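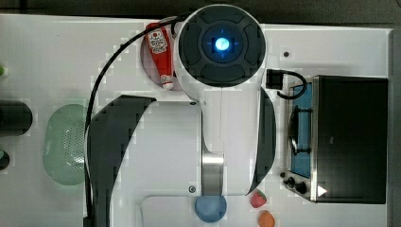

The arm over the table, ring light on blue

Hand guiding or remote for a kitchen set?
Forum: Teaching and demonstration > Tabletop tasks

Afia Kpodo
Posts: 27

I need to settle on a way of recording before August and I'd like opinions from people who have done both.

The job is simple tabletop work. Pick up a thing, put it on or in another thing. Ketchup, fruit, plate, bowl, cup, a colander. The objects are light and mostly smooth. One arm, one gripper.

Up to now I have been hand guiding. I put the arm in free mode, take hold of it near the wrist, move it through the task and press a button at my hip for open and close. We have 304 demonstrations done that way. The trained policy copes with the fruit and is poor on the bottle. It gets to the bottle, closes too high up, and the bottle rolls out of the jaws.

The other choice is the Prollix handset, which we already own and have hardly used. You hold it, the arm follows, and you stay out of the way of the cameras. I did 2 sessions with it in the spring and found it slow. My first go at the bottle took longer than ten by hand.

Things I would like to know:
Is the data from remote control better enough to pay for the extra time?
Can the two kinds be mixed in one training set?
How long before a new operator is any good with the handset?

Alcides Cavalcanti

Go remote. The trouble with hand guiding is that you are in the pictures. Your forearm is over the table in every demonstration and it won't be there when the policy runs. You can mask it out or play the joint positions back and film again without you, but then you are doing the work twice, and on playback a light object is often a few millimetres away from where it was and the grasp misses.

The slowness goes. My operators were at a useful speed by the end of their second day.

Kobina Atinga

I don't agree that it's so clear. By hand you feel the contact. If the jaw touches the plate you know at once and you lift a little. On a handset with no force coming back you press the gripper into the table and only find out when the arm faults. For a bottle lying on a plate I'd want to feel it.

Playback also isn't as bad as Alcides says. We replay everything, throw away the misses and keep the rest. We lose one in ten on a bad day.

Afia, are you replaying or using the hand guided footage as it is?

Afia Kpodo

As it is, for the overhead view. The wrist view has no arm of mine in it. I had told myself the policy would lean on the wrist view.

Alcides Cavalcanti

It will lean on whatever is easiest. If your hand appears over the bottle before each grasp, your hand is the easiest thing to lean on. Run it with the overhead view blacked out and see what changes.

Afia Kpodo

Tried it this morning. Without the overhead view it finds the strawberry less often but does better at the bottle. So I think you are right about the forearm. I'll put up the current layout so that people can say what they would change.

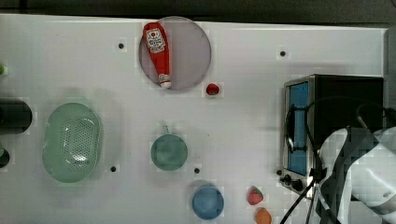 Start positions are the part I've given least thought to, and I suspect they are half the problem with the bottle. I reset by eye and I'm a tidy person, so things go back to nearly the same place every time. The ketchup lies on the left part of the plate with the cap down at the lower rim, and the whole right half of the plate is free. Nothing in the data shows the bottle any other way round. The colander stays over on the left and the bowl stays near the bottom. When somebody else resets the table the policy gets worse, and I had been blaming the somebody else.

Mohammed-Awal Fiadzo

Then fix that before you change how you record. A handset won't help if the bottle is always in the same place. We had the same thing at Isham with a tray of jars. All the demonstrations were good and all of them were the same demonstration.

What we do now: a script prints a start card for each episode. It gives a square on the table and a rotation for every object. The operator sets the table from the card, records, sets the table again. It adds half a minute. People complain for a week and then stop.

I would also move that bottle right off the plate in some of them. And move the plate. Its top edge is over the far edge of the table in your picture, so you have a lot of room to bring it towards you and none to push it away.

Mansa Asamoah

Agree with the cards. Small addition: don't let the person who records be the person who sets the table. When I do both I put things where I know my wrist is comfortable. I don't mean to.

On mixing the two kinds of data, yes, you can. Tag them. The speeds are different. Hand guided motion tends to be quick and curved, and handset motion is full of little stops while the operator checks the screen. If you put them together without a tag the policy will sometimes stop in mid-air for no reason anyone can see. Trim the stops out first. We cut any pause longer than a second unless the gripper is changing state.

Kobina Atinga

I wouldn't trim pauses near a grasp. Some of those are the operator lining up, and the wrist is turning slightly the whole time even if it looks still.

Mansa Asamoah

We check joint speed, so if the wrist is turning it isn't counted as a pause. But fair point, set the limit low.

Afia Kpodo

Cards are in. I wrote a short script and taped a grid to the outside edge of the table so there is nothing new on the white surface. Also made a start with the handset again. I'm standing on the side where I can see the table directly, no screen.

First problem: depth. From where I stand I can't judge how far the fingers are above the table. I come in from the side and end up either too high or dragging. The second is that the handset axes don't match mine. Push forward and the arm goes to my left.
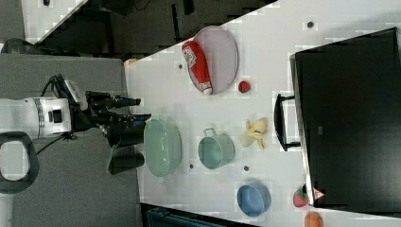 Kobina Atinga

Sort the axes out before you record a single episode. There is a yaw offset in the settings on most of these. Stand where you are going to stand, push forward, and change the offset until the arm goes away from you. Mark the floor with tape and always stand there. If you learn with crossed axes you will have to unlearn it later, and the episodes in between will be full of small corrections.

For depth, a low lamp to one side helps. You get a shadow and you watch the fingers and the shadow come together. But leave the lamp on for every episode after that and have it on when you run the policy as well.

Alcides Cavalcanti

I'd use a second screen with the wrist view before I'd use a lamp. Shadows end up in the data. You'll move the lamp one day and everything will stop working.

Kobina Atinga

The screen takes your eyes off the table. I've watched people look up, look down, look up and knock a cup over in between. It's a matter of taste, I suppose, but I have had better results from people who look straight at the work.

Mohammed-Awal Fiadzo

Both of you are assuming she needs to see depth. You can lock the height. We have a soft floor set a little above the table so the fingers can't go below it. The operator just comes down until it stops. For flat items you lower the floor for that episode. It's in the controller, so the camera sees nothing odd.

Only warning is that a plate raises things. If the floor is set for the bare table you can still hit the rim of a plate.

Afia Kpodo

I like the floor idea. It took an hour to set up. The axes are right now too, it was a quarter turn out. I had been working with it like that since spring.

One for those of you who train others. How do you tell when someone is ready to record for real? I have two students starting and I don't want to throw away a month of their work.

Mansa Asamoah

Give them one object and one target and have them do it until the times level off. I use the banana. It's an awkward shape with the peel open, so if they can pick that up cleanly and set it down without it tipping, the fruit and the cup will be fine. Don't keep any of it. Tell them at the start that none of it is kept, and they relax and get better sooner.

Then the bottle. Ask them to say out loud where they are going to grip before they move. Half the bad grasps I see come from people who hadn't decided.

Afia Kpodo

Where do you tell them to grip it? I've been saying the middle.

Mansa Asamoah

Nearer the base than the cap, jaws straight across the body. If they take it by the neck it swings. 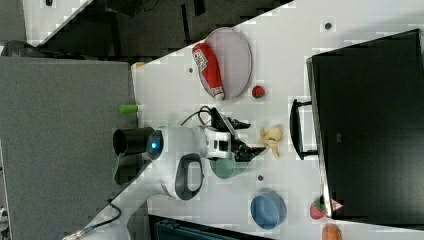
Gripper open, peeled banana just below and to the right of it

Afia Kpodo

Update. Both students did the banana exercise with the handset. One levelled off in an afternoon. The other took until the next day and is now the steadier of the two, with fewer stops. I'm slower than both of them.

I retrained on the old hand guided set with the overhead view dropped, plus the first batch from the handset with cards and tags. The bottle is better when it's on the plate. It's still poor when the bottle lies with the cap pointing away from the arm, but there are hardly any of those in the set yet. No stops in mid-air so far.

Plan is 800 episodes by the end of August, all from cards. I'll keep the old ones for the wrist view only.

Alcides Cavalcanti

I would bin the old ones. You'll spend more time looking after two kinds of data than you would recording the difference again.

Kobina Atinga

Keep them. The contact is good in those and it's the one thing the handset won't give you. If you have a spare morning, replay a few of the bottle ones with nobody near the table and see how many hold. You may be able to use the overhead view after all.

Mohammed-Awal Fiadzo

Whichever you do, hold back some start cards and never record on them. Use those for testing. Otherwise you'll be testing on places it has already seen.

Afia Kpodo

I hadn't held any back. Taking 27 out of the pile now. Will try the replay as Kobina suggests and post the numbers here, probably after the students have gone home as they need the arm until five.

Does anyone have a setting for the soft floor that works with the plate and the bare table in the same episode? At the moment I'm changing it by hand between the pick and the place, and I forgot twice today.

Mohammed-Awal Fiadzo

Tie it to the card. The card already knows which square the plate is on, so raise the floor over that square and leave it low everywhere else. I'll send you ours, it's short. You will need to change the table size at the top of the file.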